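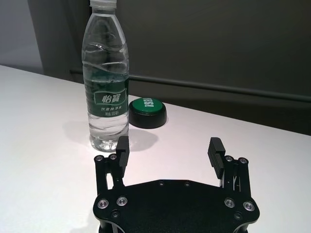 3.2 Label legibility on clear bottles

Clear bottles present a particular problem for the study of shelf and desk labeling. The printed band covers only the middle of the container, and the water above and below it bends whatever stands behind. Semple and Lukáč began this part of the work in July with bottled drinking water carrying a dark green label and white lettering. Each bottle was kept upright on a white tabletop so that contrast between the label and its surroundings would stay high.

Participants at the Korkdale site were asked to name the product from a seated position. Of the 700 responses collected, 628 were complete enough to be scored. Large characters were named readily. The smaller lines beneath them were read far less often, and several participants gave up on them after a single attempt.

Figure 4. Bottle with green label, upright on the white tabletop.
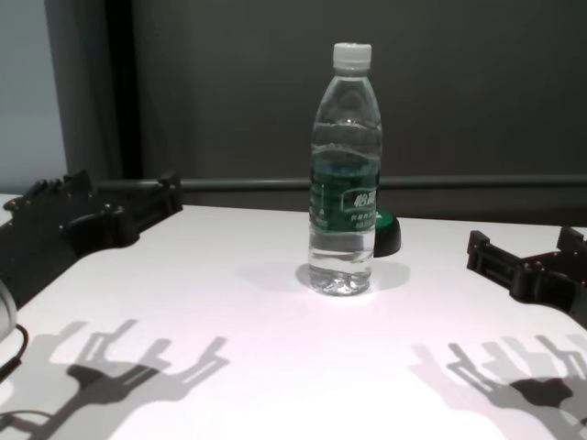 A second difficulty concerns curvature. A word that wraps toward the side of a slim bottle loses its outer strokes first, and readers tend to fill in the missing part from memory – a habit that Halim had already noted in the Vudport interviews. Responses of this kind were coded separately and account for 439 of the scored set. We did not correct for prior knowledge of the brand, and the figures should be read with that limit in mind. Section 3.3 turns to opaque containers, where the background plays no part.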